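Section 5. Setting Up the Hand-Held Gripper for Visitor Demonstrations
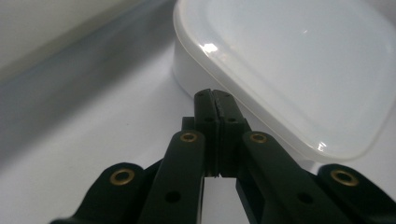 5.1 Scope

This section applies to the Chornovol hand-held gripper when it is used by visitors at the Casbridge open day and at school visits to the Stuvcombe building. It covers table setup, the pre-session check, the visitor exercise, and storage. Daily laboratory use is covered in Section 2. Transfer of recorded sessions is covered in Section 7.

This revision replaces the March issue. The changes are in 5.4 (order of the closing check) and 5.6 (visitor exercise).

5.2 Items Required

Chornovol hand-held gripper, with the tips fitted
White plastic food storage container with frosted lid
White table, placed against a wall
Lint-free cloth
Set of spare fingertip pads
Session log sheet
Storage case

Note: Do not substitute a glass container. If the plastic container is missing, draw a replacement from the Zostwood cabinet and record it on the log sheet.

5.3 Preparing the Table

1. Clear the table and wipe the surface with the dry cloth. Cleaning spray leaves a film that transfers to the pads.

2. Push the table against the wall so that it cannot slide backward when a visitor leans on it.

3. Set the room lights to full and close the blinds. Direct sunlight on a white surface produces glare and makes the edge of the lid hard to see.

4. Place the container on the table with the lid pressed down on all sides. Leave it empty for the first visitor group.

5. Place the storage case under the table. It must not stand in the visitor aisle.

5.4 Pre-Session Check

Perform this check before each group enters. Hold the gripper over the table with the fingertips pointing away from you.

1. Close the gripper fully. The two fingertips must meet along a single straight seam. If light shows through the seam at the top but not at the bottom, the tips are not parallel. Go to 5.7.

2. Compare the small round holes in the middle of the two fingertips. They must be at the same height. A difference in height means that one tip is not seated in its housing.

3. Inspect the brass eyelets at the rounded ends of the linkage arms. Each eyelet must sit flat in its arm. Do not press on an eyelet that has lifted. Withdraw the gripper from use.

4. Examine the plain holes lower on the inner arms. These have no metal insert and none is to be added. Look for cracks at the edge of each hole.

5. Open and close the gripper slowly through its full travel. The arms overlap and must pass over each other without scraping.

6. Wipe the inner faces of the fingertips with the cloth. Replace a pad if its texture has worn smooth.

7. Initial the log sheet.

CAUTION: Keep fingers out of the gap between the two inner arms. The gap narrows during movement and can pinch skin.

CAUTION: Do not oil the linkage. Oil migrates to the pads and reduces grip.

5.5 Briefing the Group

The presenter stands at the short end of the table. The second staff member stands beside the visitor who is holding the gripper. For the open day on October 12, 2018, the presenter is Folasade Okafor and the second staff member is Khrystyna Kushnir.

1. Admit no more than 7 visitors at a time.

2. Tell the group that hand-held sessions are used to record how a person approaches and grasps an object, and that the recordings are later used to train a robot arm with the same type of fingertips.

3. Show the closed position first, then the open position.

4. Point out the pinch area described in 5.4.

5. Ask visitors to remove bracelets and roll up loose sleeves before taking the gripper.

Note: Visitors often ask whether the gripper can lift a person's weight or crush a can. State that it is intended for light household objects and continue with the exercise. Questions on purchase or licensing go to the front desk.

5.6 Visitor Exercise

The exercise takes 5 minutes per visitor. Its purpose is to show the difference between aiming by hand and aiming with a tool.

1. Hand the gripper to the visitor with the fingertips closed.

2. Have the visitor point the closed tips toward the nearest corner of the container and stop short of touching it. Wait until the hand is steady.

3. Have the visitor open the gripper, move forward, and close the tips on the raised rim of the lid. The rim is the correct grasp point. The recessed center panel offers nothing to hold.

4. Have the visitor lift one corner of the lid, hold it for 2 seconds, and release.

5. Press the lid down again by hand before the next attempt.

6. If the container slides, return it to its starting position. Do not hold it in place for the visitor, except for children under the supervision of a teacher.

7. Take the gripper back with the tips closed and pass it to the next visitor.

CAUTION: Do not allow two visitors to hold the gripper at once.

Note: Left-handed visitors should stand on the opposite side of the table. No change to the gripper is needed.

5.7 Correcting Tip Alignment

1. Stop the session and move the gripper to the bench.

2. Open the gripper fully and remove any debris from the base of the tips.

3. Seat each tip squarely in its housing. Use hand pressure only.

4. Close the gripper and repeat steps 1 and 2 of 5.4.

5. If the seam is still uneven, tag the gripper and use the spare unit. Enter the fault on the log sheet with the time and your initials.

5.8 Breaks and Storage

Pause for 30 minutes between the morning and afternoon groups. Leave the gripper in its case during the pause with the case latched.

At the end of the day, wipe the arms and fingertips, close the gripper, and place it in the case with nothing resting on the linkage. Wash and dry the container and lid separately. File the log sheet in the Stuvcombe binder.

Continue with Section 6, Charging and Power.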